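Steel cups for black tea, yes or no?

nannam
Posted Wednesday
So I finally did it, I switched to stainless steel for my afternoon tea and I love it! Same Assam as always, 3 minutes in the pot, and to me it tastes brighter (my sister says I'm imagining things, fine). The cup does get hot fast, so I leave it alone for a bit.

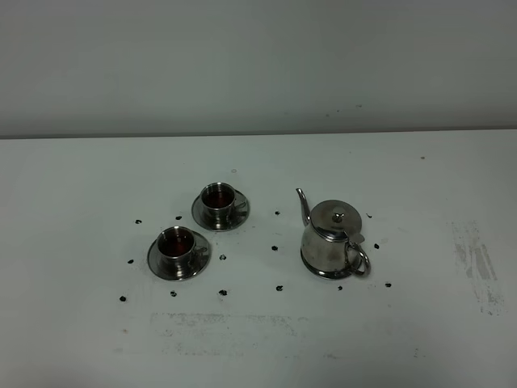
Next I want to try a smoky one. Has anyone ordered the loose leaf from Cliltwood? The 100 gram bag looks like a good deal but I don't want to be stuck with it.

bravport_bill
Cliltwood is great, get the big bag! Go easy on the leaf though, it's strong stuff.

charvat961
Sorry, can't agree on steel. I get a metal taste every single time. Porcelain or nothing for me.

nannam
Even with milk?

charvat961
Worse with milk!!

Helmut B.
I drank from steel for almost 15 years on boats and never tasted metal. Could be your water, charvat. Try a filter once and report back. And nannam, warm the pot first, it makes a big difference with the smoky ones.

charvat961
OK I'll try the filter but I'm keeping my porcelain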